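Kouris releases results on robot handling of bags and soft goods

Wrist camera training data cuts failed grasps on straps, handles and zips

JUNE. Kouris, the robotics research company, has published the results of a study into how robot arms can be taught to pick up and handle bags, rucksacks and other soft items. The study finds that an arm trained mainly on pictures from a small camera at the wrist makes fewer mistakes with straps and zips than one trained on pictures from a fixed camera overhead.

The work was carried out with Jullitz, which runs returns centres for clothing and luggage sellers. Staff at these centres open, check and repack bags by hand. Most automated systems in the sector are limited to boxed goods, which hold their shape and can be lifted with suction.

Bags are harder to deal with. A strap can lie across the opening that the robot needs to reach, and a side panel can fold over when it is touched. The same bag will rarely lie in the same way twice. From above, a strap and the panel underneath it are often the same colour and can look like a single surface.

The method, called Kudenura, uses a two-fingered gripper with a camera fitted close to it. A person guides the arm through each task while the camera records. The recordings are then used to train a control model, which predicts the next short movement of the arm from the most recent pictures. No three-dimensional model of the bag is needed, and the item does not have to be laid out in a set position first.

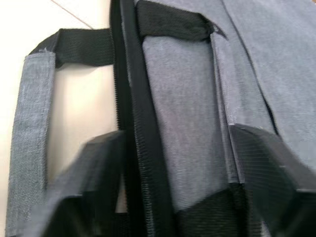
Researchers collected 1,431 guided demonstrations for the study. These covered four tasks: lifting a bag by its handle, moving a strap out of the way, taking hold of a zip pull, and turning a bag over. The bags were made of canvas, nylon or coated cotton, and 40 different bags were used in training. A further 30 bags, none of which had been used in training, were kept back for testing.

Two versions of the model were compared. One was trained on the wrist camera pictures and the other on pictures of the same demonstrations taken from a fixed point above the work area. Both used the same arm, the same gripper and the same amount of training.

The wrist camera version did better on three of the four tasks. The largest gain was in moving straps, where the overhead version often closed its fingers on the body of the bag together with the strap. There was also a clear gain on zip pulls. Turning a bag over was the exception. The overhead version was more reliable there, and the researchers put this down to the wrist camera losing sight of the bag's outline once the gripper is close to the fabric.

"The parts of a bag that matter for grasping are small, and the gripper has to be near them before they can be told apart," said Anitha Ramasamy, who led the study at Kouris. "An edge binding, a seam and a strap all look like dark lines from a distance. Close up, the model has the weave and the stitching to work with."

Ramasamy said that blurred pictures had been left in the training set on purpose. An early version of the model was trained only on sharp pictures and tended to stop when the arm moved quickly. Adding the blurred ones back in removed most of these stops.

The study also reports several limits. The model was tested on empty or lightly filled bags only. It had trouble with bags in shiny material, where reflections changed as the arm moved, and with thin cords that slipped between the fingers. It does not yet know when a grasp has failed, and will carry on with the task until an operator stops it.

Ginette Landry, operations manager at Jullitz, said the company would use the results to decide which parts of its returns work to trial first. "Lifting and clearing straps is a large part of the handling time on our benches," she said. "We would keep the inspection itself with our staff."

The next stage of the work will combine both camera views in a single model and will last 2 years. It will include filled bags, and will add a touch sensor to one of the gripper fingers to help detect slipping. Tests are to take place at Kouris's own laboratory before any equipment is moved to a Jullitz site.

The full report, the list of test bags and the training recordings are available to researchers on request from the Kouris press office.

Notes to editors

Kouris develops control methods for robot arms used in sorting, packing and returns.

Jullitz provides returns and repacking services to online and high street retailers.

Kudenura is the name of the training method and is not currently sold as a product.

ENDS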